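What should go in written rules for resetting a block sorting task?

Posted by Shadi Fakhoury in Benches and Small Arms

We are putting together a one-page sheet of rules for the arm benches at Drernside. People take turns on the same bench and everyone resets it differently. One person squares the blocks up by eye, the next one drops them anywhere, and then the results from the two sessions get compared as if they were the same thing.

The arm is limited to 50 mm per second while anyone is standing at the bench, and that part is agreed. What I can't settle is how strict to be about the layout of the blocks and about where the tool is parked between runs. Does anyone have wording that has worked?

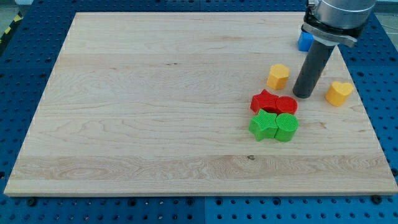

Drernside Automation Club - Bench Practice Group

The layout I want to write up first is the two-by-two group, stars on the left and cylinders on the right, red pair behind green pair. Blocks in the group touch. The yellow hexagon and the yellow heart stay apart from it. My draft says "place as shown", and I have already been told that is too loose.

escobar_bench

It is too loose. Write down which side of the board you are standing on, otherwise left and right mean nothing. We say "seen from the operator's side" at the top of the sheet and never repeat it.

For the loose blocks, give a distance from the group and a tolerance. We use 40 mm clear on all sides as a minimum. Also say which way the heart points. A round block can be turned any way you like but a heart can't, and the gripping angle changes with it.

Parking: pick one height and one position, save it under a name, and make going there the first and last step of every run. Don't let people park by hand. And no hands over the board until the arm has been stopped at the pendant - paused is a different state and your sheet should say so.

Ferosa

just take a photo and tape it to the bench, works for us

Tridum

A photo is fine as well as the written rule. On its own it goes out of date the first time somebody changes a block.

I agree with escobar_bench on most of it, but I would keep the sheet short. Ours got to 17 rules and people stopped reading it, so the layout distances went on a separate card. The main sheet now covers stopping the arm, the speed limit, checking that the board hasn't shifted, and signing the log. If the board has moved, the run doesn't count and you start again from the parking position.

Put a revision date in the corner too. We review ours every June.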